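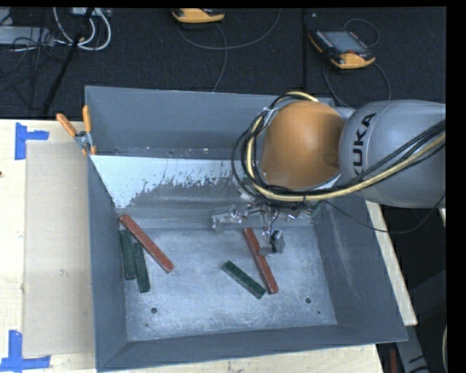

Right, end of year walk-round of the Plodcombe guest house, done Dec 31, 2019 between the last checkout and the New Year lot turning up. I do this twice a year, the other one being in July when the place is heaving, and I write down whatever I find so Minttu Ikonen can't say I never told her. Last time I started at the top and ran out of puff by the cellar, so this year I went bottom up. I've gone for two colours on the list as well, red for fix before guests arrive and dark green for can wait, same as the blocks lying in that big metal bin. More green than red, I'm pleased to say!

Front steps and handrail: OK. Bit of moss on the second step, scrubbed it off while I was there.

Front door closer: RED. Slams hard enough to wake room 5. Turned the screw a touch and it's better, but it wants a new arm.

Smoke alarms, all floors: OK. Pressed every one (sorry to the couple in the attic, who I thought had gone out). Landing battery changed.

Fire door by the breakfast room: RED. Someone had wedged it open with a menu stand again. Wedge gone, note stuck up. Please, please leave it shut.

Fire extinguishers: OK, tags in date. The kitchen one has been moved behind the Widik coffee machine, so I've put it back on its hook.

Hot taps: OK in the doubles. Leite room runs scalding for the first few seconds, so that's a RED until Ilari Turunen has been to look at the valve.

Window catches: GREEN. The one in the Florkider room is stiff but it does hold. Drop of oil next week.

Stair carpet: GREEN. Fraying on the top tread, no trip yet. I trimmed the loose threads.

Outside lights: OK apart from the car park one, which takes 20 seconds to make its mind up. GREEN.

Key safe: OK. Code changed, and no I'm not writing it on here.

Kettles and leads: OK, one cracked lid binned.

Still to do: cellar hatch, and the spare cot.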